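The Tidy Table forum > Desks, tables and drawers
Thread: Small steel pot as a pen pot, am I daft?

pennyroyal_tea
Posts: 79
Sep 22, 2023

Hello all, long time reader and not much of a poster, so do bear with me while I ramble. I picked up a little stainless steel pot at Abdelaziz, the cookware shop on the hill in Stirlow (if you know it, you'll know you can't go in for a sieve and come out with only a sieve). It cost me £2 from the basket by the till. I had every intention of melting butter in it, and then I got it back to the big table and put my dry-wipe marker in it for want of anywhere better, and there it has stayed.

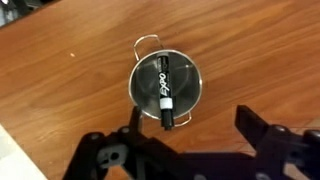
I've always been hopeless with pens. They roll off, they go under things, they turn up weeks later dried out and sorry for themselves. A pot this low isn't what anyone would choose for the job, I know, and the marker leans right out over the rim, but I do find I put it back, and that's more than I ever managed with the tall ceramic one my sister gave me. So my question is really in two parts. Is there any harm in keeping a pen in a perfectly good cooking pot? And has anyone got a way of stopping a light one from skating about on a smooth tabletop?

marrowfat
Posts: 61

Welcome out of the shadows! No harm at all to the pot, steel won't mind a pen. What I would say, and I say it with love, is that a pot that size is far too useful to waste. I have one very like it and it does melted butter, one egg, warmed milk for a small person, glaze for a tart, and the last of the gravy. If mine were full of stationery I'd be forever tipping it out and hunting for somewhere to put the stationery, and we'd all be back where we started.

Get yourself a jam jar for the pen and set the pot free.

oldbiscuit_tin
Posts: 40

Can't agree with marrowfat, sorry. Jam jars are lovely until you catch one with an elbow, and then you're on your hands and knees with a dustpan. Metal bounces. I've kept pencils in a dented milk pan on my sewing table since we moved in and it has been on the floor more times than I could tell you.

As for skating, cut a circle of thin cork or felt a shade smaller than the base and stick it on. Or if you want to be able to cook in it again, don't stick anything on the pot and just stand it on a cork mat. Mine's a Koteck one, plain as anything, came in a pack with some coasters I've never used.

pennyroyal_tea
Posts: 79

Oh, the cork mat is a good thought, thank you! I hadn't wanted to glue anything on, in case marrowfat talks me round to the butter. I've tried the pot in a few places on the table now and I keep coming back to the middle, where I can reach it from any side. I've also been putting other things in besides the pen, to see how it carries them.
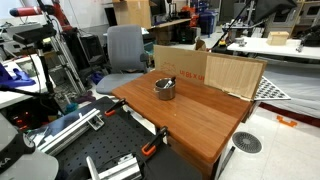 The little pot on the big table, cardboard up behind it.

The side handles are what I like best about it, if I'm truthful. They're just thin loops of wire and you can hook a fingertip through one and bring the whole lot towards you without getting up. A mug does that too, I suppose, but I always want to drink out of a mug.

marrowfat
Posts: 61

I do see the charm, I'm not made of stone. But look at how far things lean in a wide low pot. One long handle and the weight is all on one side, and if the pot's a thin one it'll go over the minute you brush past. Tall things want tall pots. I'd put that on a tea towel if I thought anyone would buy it.

And while I'm being a misery, mind that tabletop. A steel base with a bit of grit under it will scratch a shiny finish before you notice. Lift it, don't drag it, lovely as the handles are.

gooseberry_lane
Posts: 61

Popping in with a different worry, which is the marker. Should it be cap up or cap down? I was always told cap down for dry-wipes so the ink stays at the nib end, and mine do seem to last longer that way. With the cap up they go faint and streaky and you're shaking them like a thermometer. Lying flat is meant to be best of all, but then you don't need a pot, do you, you need a dish.

oldbiscuit_tin
Posts: 40

Cap up here and no trouble! I like to see the colour without pulling the pen out. Though I'll grant you I write so many lists that mine get used up before they've had time to dry out, so I may not be the best person to judge.

On scratches, if there are any already, a dab of Gutau polish on a soft cloth did wonders for my sideboard. That was proper wood with an oiled finish, mind. I wouldn't go near a sealed or laminate top with it, it would only sit there and go smeary, and you'd be better with a damp cloth and a dry one after.

pennyroyal_tea
Posts: 79

Damp cloth it is, then, as I'm a coward with polish. I had always stood the pen cap up without a thought, so gooseberry_lane, you've given me something to fret over.

I did try a thing with a dark handle in the pot as well, near the middle of the table again, and left it there while I pottered about and got on with other jobs.

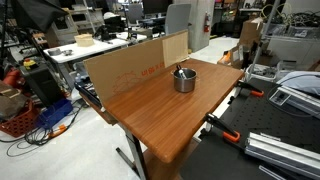 Marrowfat is right about the leaning, I'll own up to that. Anything with a bit of length to it goes off at a slant, and I think if I put in a whole handful they'd fan out like flowers and look a fright. One or two at a time seems to be what it wants, and one or two is all I need to hand. The rest can go in the drawer.

So I think the plan is a cork mat, one pen, cap down for the rest of September to see if it makes any difference, and no dragging. If I go back to Abdelaziz I might look for a second pot to do the butter in, and then everyone's happy, apart from my cupboard.

marrowfat
Posts: 61

A second pot! Now you're talking sense. Get the one with the lid if they've got it, you'll want it for the gravy.

gooseberry_lane
Posts: 61

Do report back on the cap. My other half says I imagined the whole thing and I'd very much like to be able to read your post out to him over tea.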